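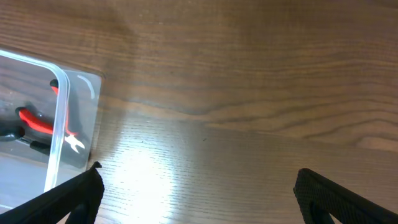
About Tiltby

June
By Salim Biwott

I have never trusted an About page. Most of them tell you a company is passionate, then show you people laughing at a laptop. We sell small hand tools and the plastic bins they end up in, and I don't see what passion has to do with it.

Tiltby started in a rented unit behind a tile shop, with a stock list of 94 tools. We now carry 56. The others went because they bent, slipped or came back. I was told a shorter list would sink us. It hasn't yet.

I'm also suspicious of tool kits. You know the sort — a fitted tray with a molded slot for every piece, and a tool in it that you will never use. Our starter set comes with a clear bin. You put the tools in and you see what you own.
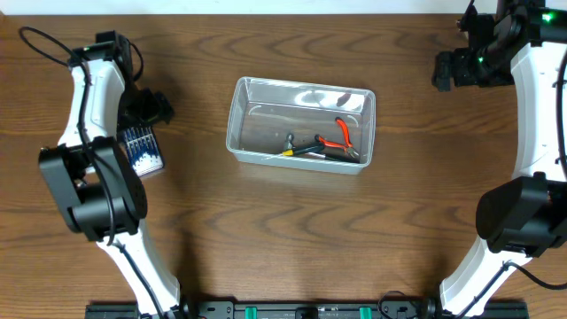
People ask whether a bin is really better than a drawer. I'm not sure it is, if you're the kind of person who keeps a tidy drawer. I've met very few. What I will say is that a clear bin can be carried to the job and back again, and that small screwdrivers should stay in their own case inside it. Loose ones sink to the bottom.
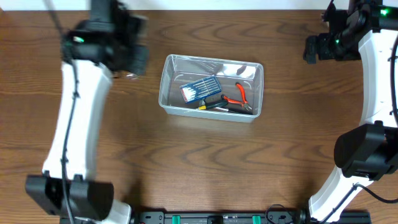 Cutters, screwdrivers and a clear bin on the table.

We used to buy our cases from Nundden and our bins from Clistik. We still buy the bins. Everything gets used on our own bench for 4 months before it goes on the list, which annoys suppliers — that's fine with me. If a pair of cutters can't get through a box of zip ties, I don't care how nice the grips are.

We don't do lifetime guarantees. Whose lifetime? Send it back within the year and we'll replace it.

32 shares | 3 comments

Tan
Bought the bin, kept my drawer. Use both. Make of that what you will.

benchrat
Why did you drop the long-nose pliers? Mine are fine.

Salim Biwott
Yours may be. The last batch wasn't.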